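Chapter 8
Teaching by Showing

Every robotics student has, at some point, tried to write down how to fold a towel. The first draft runs to four lines. The second runs to three pages and has a section on corners. By the third, most students have gone for coffee, and the towel is still in a heap.

Cloth is where written instructions go to be humbled. A steel bolt has one shape and keeps it. A rag has a new shape each time it is dropped, and no name for any of them. You, the reader, can deal with the rag perfectly well, but ask your hands how they do it and they will decline to comment. This chapter is about getting the skill out of the hands without going through the mouth.
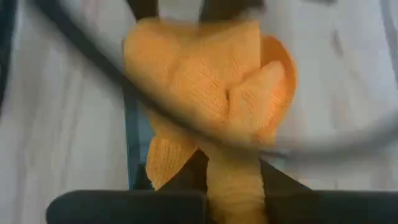
There are two common ways to do it. In kinesthetic teaching, you take hold of the arm and push it through the motion, much as you would teach a child to swing a bat, except that the child weighs less. In teleoperation, you work a separate set of controls and the arm follows. The first needs little extra equipment. The second keeps your own elbows out of the camera's view, a point we will return to in Section 8.3 with some feeling.

Either way, what gets stored is a demonstration: joint positions, gripper commands and camera images, all stamped with the time. If the clocks disagree, you have recorded two different events and married them by force.
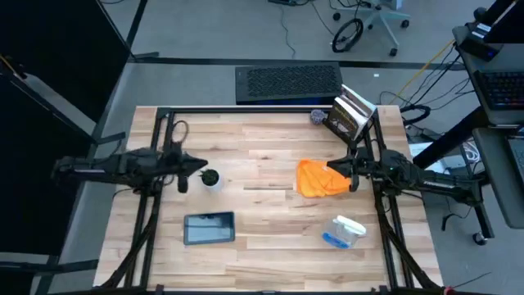
How many demonstrations are enough? The Droto exercises in this chapter start with 50 and go up to 200. Students who stop at 110 usually do so for reasons of lunch. More matters less than you would hope if all of them begin with the cloth in the same spot — a learner shown one starting position will learn that position, and treat any other as an insult.

Before you read on, pick up a dishcloth using only a thumb and one finger of each hand. Fold it once. Then write down where you hesitated, and keep the note for Exercise 8.1.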